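ok I've been promising a soup thread since June and my DMs are getting threatening so let's go

the soup is my grandmother-in-law's white bean and barley thing. she never wrote it down. my wife's aunt Teodora wrote it down, wrong, on the back of an electric bill, and I have been correcting that bill for 13 years

first fight: soaking the beans. yes. overnight, in salted water, in the fridge. I know there's a guy on here who says you don't need to. I have eaten that guy's beans (figuratively) and the skins were like little raincoats

400 grams dried beans, the small white ones. 200 grams barley. people always want this in cups and I'm sorry, I bought a scale and became insufferable

do NOT put the barley in at the start. Teodora's bill says to put the barley in at the start. this is how you get a pot of wallpaper paste. barley goes in for the last 45 minutes and not one second sooner

ok onions. three big ones, sliced thin, and you cook them way longer than you want to. the recipe on the bill says "until ready" lol thank you Teodora. I go until they're the color of a paper bag and the kitchen smells like somebody's nice house

garlic after that, more than seems polite, then a spoonful of tomato paste and let it get dark on the bottom. if it sticks a little, good, splash in some water and scrape it up. that's where all the flavor lives

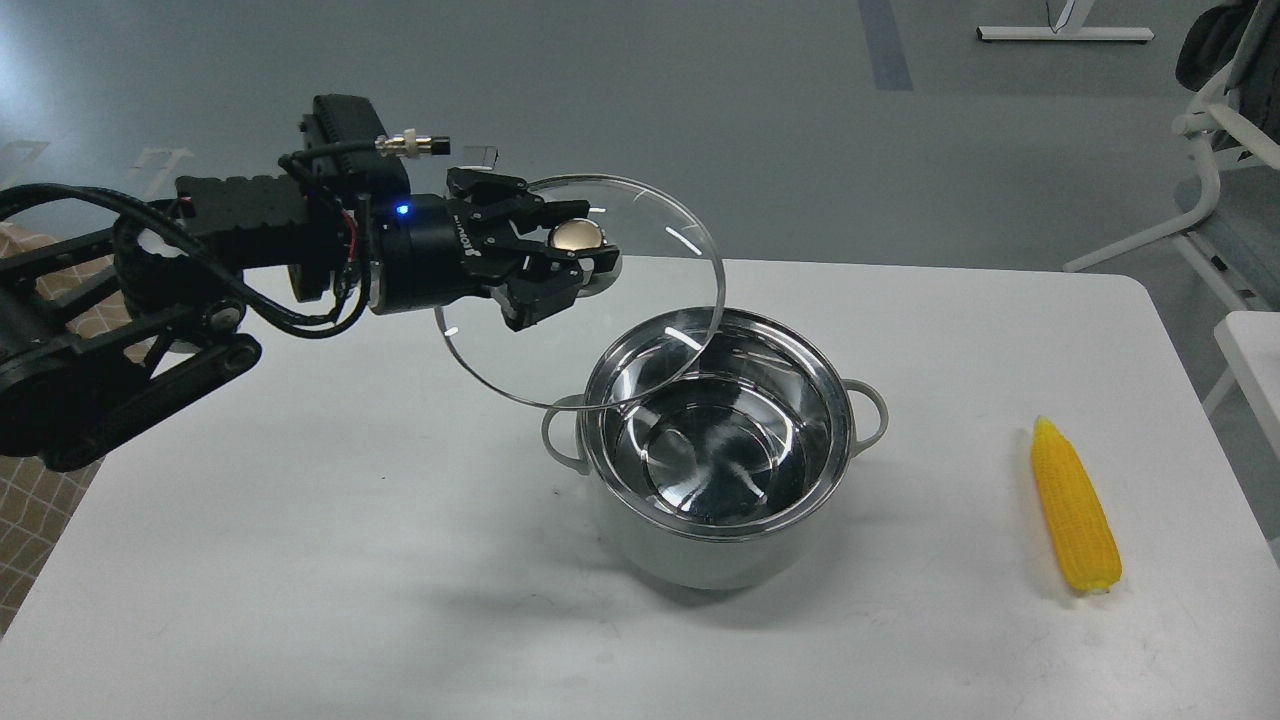 then beans in, fresh water to cover by a couple of inches, two bay leaves, a parmesan rind if you've been hoarding them in the freezer like a normal person. bring it up, turn it way down, lid on crooked so a bit of steam gets out

and then leave it alone!! I'm a chronic stirrer and I've had to train myself out of it. every time you stir you bust up beans. my wife has started saying "sir, step away from the stove" in a cop voice

someone asked about smoked meat. grandma used a ham hock. I live with a vegetarian now so I use a big spoon of smoked paprika and a splash of the brine from a jar of pickled peppers right at the end and it gets you maybe 80% there. the other 20% is ham and I miss it

Humaira Qureshi replied that her mom does nearly the same soup with lamb and a ton of black pepper and dried lime, and now I can't think about anything else. Humaira please send the whole recipe, I will weigh everything, I promise

salt note: the beans were soaked in salt so go easy till the barley's done. taste it then. it will need more than you think. barley just eats salt

acid note: vinegar, a good glug, off the heat. if your soup tastes like nothing and you've already salted it, it's the vinegar. I've fixed so many sad soups at other people's houses this way. I'm fun at parties

bread: whatever's dark and sour. Tapio brought me a rye from a trip home once that weighed as much as a toddler and we ate it with this soup for a week, toasted, way too much butter. best week of the year

leftovers!! it sets up like concrete in the fridge. don't panic, don't throw it out. add water, heat it slowly, more vinegar. day two is better than day one and day three is better than both. I haven't gotten to a day four

it freezes fine but the barley goes a little soft. if you know you're freezing it, pull some out before the barley goes in and cook barley fresh later. I have done this one time in my life because I'm lazy, but it worked great

a couple of you asked about the pressure cooker. I tried it, the beans were done fast and they were fine? but it came out kind of flat, and I missed the smell in the house all afternoon. if you've got kids hanging off your leg, use the pressure cooker, you have my blessing

no I will not be posting a picture of the electric bill, it has our old account number on it and also Teodora follows me. hi Teodora. the barley goes in LATE

next thread is dumplings, give me a couple weeks, I still have to fight with my wife about the dough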